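Noise and Sleep in the Prorside Residence
Guido Parisi, term project, 29 September 2023

My question was simple: what keeps students awake? I gave a sleep diary to 20 residents and got 11 back, which says something about either fatigue or my charm.

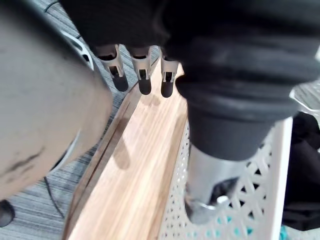 Floors turned out to matter more than walls. Residents with bare tile blamed the person upstairs for everything, including, in one diary, the weather. Grey carpet like the stretch in the photo got kinder marks, even with a cable lying across it. Room 713 complained regardless.
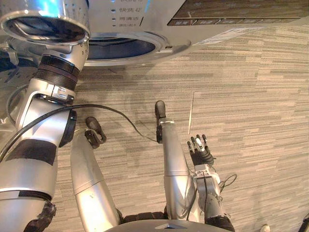
The loudest hour was always after midnight, when people with early classes chose to do their chores. My proposal for quiet hours went to the Fontana wing and came back with 3 signatures, one of them mine. I will repeat the diary in November, with shorter questions.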